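Subject: Re: [tableware] Fluted bowls, and what to keep in them
From: Fumiko Hoshino
Date: 14/02/2022

Hello Moataz, and hello everyone,
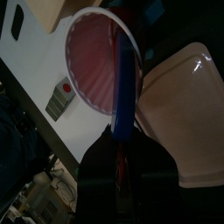
I was so glad to see your note, as I've been fond of pink bowls with a white rim for years (Sadao would say too fond!). Mine has ribs on the inside, and I do find crumbs settle in them, so I go round with a soft brush before washing – a cloth just slides over the top. It lives on the white board by the window, and I keep meaning to find it a proper shelf.

Tomoyo, did you still want the two from Ichikawa? I can bring them in October.

Warmly,
Fumiko

Moataz Sqalli wrote:
> Does anyone use a ribbed bowl every day? I have 14 of them
> in a cupboard and am scared to take one out.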